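Progress report to the Narker Fund
Grant: First Instruments for Young Children
Prepared by Daryna Pylypenko, Loltia Music Library
03/01/2018

1. What the grant is for

The grant pays for a lending library of small instruments for children aged three to eight. Families borrow an instrument for four weeks, bring it back, and either take another or renew the one they have. The second part of the grant pays for Saturday play sessions, where children try things out before their parents choose. This report covers the first half of the grant period. The second and last report is due at the close of the project.

2. Instruments

We bought 50 instruments, as planned in the application. The list is mostly small ukuleles and quarter-size guitars, with glockenspiels, hand drums, shakers and a few melodicas. We had asked for two toy accordions as well. The ones we tried would not hold pitch, so we put that money into more ukuleles. The Fund agreed to this change by email in January.

The ukuleles are the Urio soprano model. They come with nylon strings and geared tuning pegs. The cheaper ones we looked at had friction pegs, and small children turn them until the string goes slack. So far we have replaced strings on several ukuleles and one bridge on a guitar. A parent glued the bridge back on before returning it, so we had to take it off again and redo it.

Each instrument goes out in a bag with a tuning card and a one-page sheet for parents. Shakers and beaters are small and get lost easily, so the glockenspiel beaters are now tied to the case with a cord.
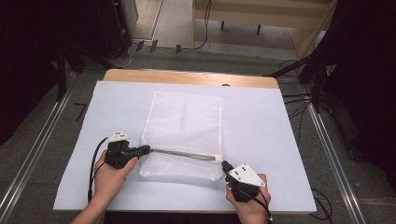
Several parents asked whether the quarter-size guitar is too big for a four-year-old, and one of them, Loltosero branch regular Inna, wrote on her return slip that her son could reach the first two frets and no farther, that he was happy with that, and that she would still tell other families to start with the ukulele. We have changed the parent sheet to say the same. Guitars are now suggested from age five, though we do not refuse a younger child who wants one.

3. Lending

At the time of writing, 22 instruments are out on loan. The ukuleles go first and there is a waiting list for them. Melodicas are the slowest. Parents tell us they are loud, and some do not like the idea of a shared mouthpiece even though every loan comes with a new one in a sealed packet. We will keep the melodicas we have and will not buy more.

Returns are mostly on time. Late returns tend to be a week or less, and we do not charge for them. Two families moved away with instruments. One has mailed theirs back. We have written to the other and are waiting to hear.

The renewal rate is higher than we expected. We had pictured children moving from one instrument to the next, but many of them settle on one and want to keep it. That is good for the child and hard on the waiting list. From next month a family can renew once if others are waiting, and as often as they like if no one is.

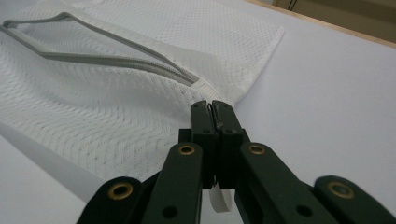
We also looked at whether to let families buy the instrument they have borrowed at the end of the loan. The application did not mention sales, and we would like the Fund's view before doing anything. If it is allowed, we would sell at cost and use the money to buy the same item new.

4. Saturday sessions

Sessions run for 45 minutes in the children's room at the Loltosero branch. The first ones were too full, with parents standing in the doorway, and the noise made it hard for the quieter children to join in. We now take names in advance and run two shorter groups back to back. The younger group does rhythm and singing with hand drums and shakers. The older group learns one or two chords on the ukulele and a simple song to go with them.

The C chord goes well because it takes one finger. F takes two and many of the children give up on it the first time. The session leader now teaches a song that stays on C the whole way through, and brings in F a few weeks later. Attendance in the older group has been steadier since that change.

We had planned a session in the evening for working parents. It was offered twice and did not fill, so we dropped it.
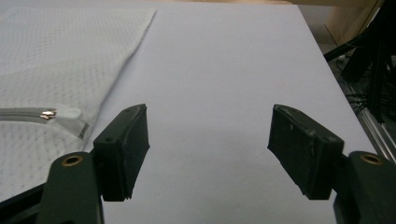

The remaining sessions are set for every Saturday except the holiday weekend. We would like to finish with a short open morning where children can play for their families. It would not be a concert, and no child would have to perform.

5. Money

Spending to date is $2,583, which covers the instruments, bags, spare strings and the session leader's fees. We have $2,000 left. Most of that is set aside for the leader's fees through the end of the project, with the rest for repairs. Strings have cost more than we budgeted. Printing has cost less - we moved the tuning cards to the library's own printer.

6. Next steps

We will put the new renewal rule in place, finish the instrument labels, and fix the two drums with loose heads. The tuning card needs a larger drawing of the pegs, as parents often turn the wrong one. We also need the Fund's answer on sales, by the end of next month if possible, so that it can go on the new parent sheet before it is printed.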